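Let the robotics club do the boring jobs
by Ruxandra Dinu

I have been helping with the robotics club at Jemden for a few years now, and I love a competition as much as any parent in the bleachers. The noise, the matching shirts, the robot that spins in circles while its whole team yells at it! I wouldn't give that up. But I think the best thing our students did this year had no trophy attached, and I'd like more schools to try it.

In July the club took on sorting. Small parts, one at a time, picked up and put where they belong. Mesfin Birhane, who coaches with me, set the goal at 2,000 recorded pickups by the end of the summer, and I told him they would quit by the second week. They finished with 2,445 - and then argued over which ones were good enough to keep. They kept 2,077.

That argument is what sold me. A match is over in minutes and you blame the battery. With a slow, dull task you have to look at your own work and decide what counts as a good try, and fifteen-year-olds are really great at this once you let them.

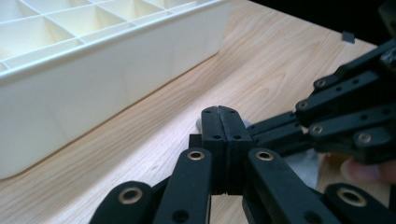

Sorting also gets students talking about hands, which I never saw happen when we only built things that drive. Marius Pop, a sophomore, can go on all afternoon about linkages, and I'm happy to let him. Look at the brass bushings set into those black plastic links, and how the two fingertip pads close flat against each other. A kid who understands why the pads stay upright as they come together has learned some real geometry, and will tell you all about it whether you asked or not. We start again this month and I can't wait.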